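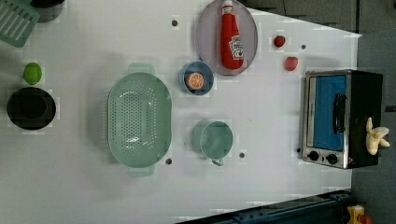 Test table for the kitchen tasks, with toaster oven at right.

Barasa Household Task Study – call for participants

Skindlow is looking for adults who cook and clean up at home to take part in the second phase of the Barasa study. The study asks which kitchen chores a robot arm can be trusted with at present, and which ones still need a person. Robotics experience is not required. People who have worked in a restaurant kitchen, a school cafeteria or a store stockroom are especially encouraged to apply.

Background

Phase one produced 700 logged attempts at short table tasks: move an item to a plate, put an item into a bowl, open the oven door, clear a space. Each attempt was scored pass or fail by our own staff. The scores were consistent with each other but did not tell us much. A task can be marked as a pass when the item ends up in the right place, even if it was set down in a way that a person would have to correct a minute later. We need judgments from people who do this work every day and have no stake in the result.

What participants do

Each participant attends two sessions of 90 minutes. In the first, you do the table tasks by hand, following the same written instructions the arm is given, while we record time and order of moves. In the second, you watch the arm attempt the tasks and rate each attempt on a paper form.
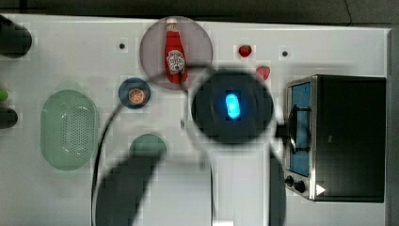

The form asks whether you would accept the result in your own kitchen, whether you would have stepped in, and at what point. There is a space for comments. Short comments are fine. "Too close to the edge" is more useful to us than a paragraph on the future of automation.

Some of the items are toys and some tasks will look trivial. A bottle lying on its side on a plate, a piece of fruit in a small bowl and an oven door with a bar handle each call for a different approach and a different grip, and we vary the layout between attempts. Participants should expect repetition and some waiting while the table is reset. 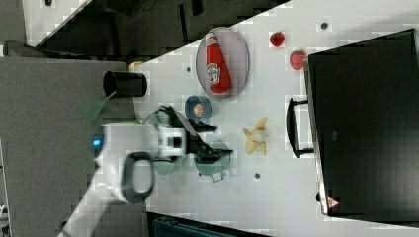 Arm and two-finger gripper working among the pale green kitchenware.

Paid position: session assistant

We are also hiring one part-time session assistant for phase two. Duties:

Resetting the table to the printed layout before each attempt
Starting and stopping the recordings
Entering paper ratings into the study database
Noting drops, slips and stops in the run log, with the time of each
Keeping the walkway around the arm clear during runs

The assistant reports to Elfriede Aigner and works alongside Stella Nyaga, who operates the arm. Applicants should be accurate with written records and able to stand for long periods. Training takes two days and is paid at the full rate. 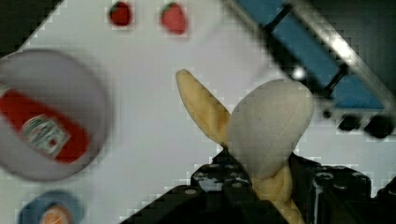

Soft and irregular items will get more attention in phase two than they did in phase one. A peel can bend or get in the way of a finger, and a pass/fail score hides most of that. Both the assistant and the participants will be asked to record how an item was held as well as where it was put.

Who can apply

Participants must be 18 or older, able to read instructions in English, and able to lift light kitchen items with at least one hand. Current employees of Skindlow or Irach cannot take part as raters but may apply for the assistant position.

Participants stay behind the marked line whenever the arm is powered. Anyone may end a session at any time without giving a reason and will be paid for that session in full.

How to apply

Send a short note to Subira Gachanja at the Skindlow study office. State whether you are applying as a participant or as session assistant, what kitchen or stockroom work you do now, and when you are free. Assistant applicants should attach a resume. Questions about the scoring method go to Dennis Athumani.

Applications close 17 January 2021. Results will be sent to all participants in August.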